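Household Management 2, Unit 35
Handout: Clearing and Resetting a Work Surface
Instructor: Nasrin Ahmadpour

Students are expected to have read the Wada chapter, pages 78 to 109, before the practical session. The unit covers the order of work when a surface is cleared and returned to use.

Items are sorted by where they are kept. Articles belonging to another room are set aside together and carried out in one trip. Small articles are handled one at a time.
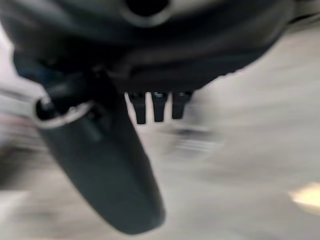 Wiping follows clearing. Work from the far edge toward the near edge, and fold the cloth to a clean side after each pass. Items in daily use are put back first.

Written work: one page on the order of work you followed, with any step you would change. Submit it to Pejman Arabzadeh in the Farahani Room by 4:00 p.m. on the day of the practical.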